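Odex Community Kitchen, Hinton
Progress report to the Jarman Fund, March

The grant has paid for the weekly cookery sessions and the food that goes with them. We served 361 meals in the period, all cooked on site from fresh ingredients, and ran four courses with full places on each. The fifth starts after the Easter break.

Soup and bread remain the most popular choice. We tried a lentil and carrot soup, a chicken and leek pie and a fruit crumble. The pie took too long for a two-hour session, so the pastry is now made the evening before. 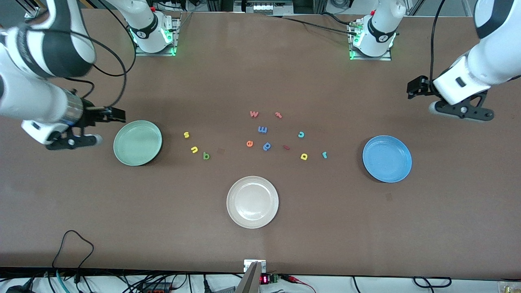

A pale green plate on the brown tabletop.

Spending on ingredients is £105 under budget. Most of that comes from buying flour, oats and tinned tomatoes in bulk through Allano. Butter and eggs went up in price and we expect to use the saving on those by the summer.

The second oven was out of use for part of February while we waited for a door seal. Baking was moved to the first half of each session and no course was cancelled.

Next period we will finish the recipe booklet, add two meals without dairy and hold an open lunch in May. We would like to carry the underspend forward and ask for your agreement to this.

Odex Community Kitchen, Hinton | Contact us | Back to top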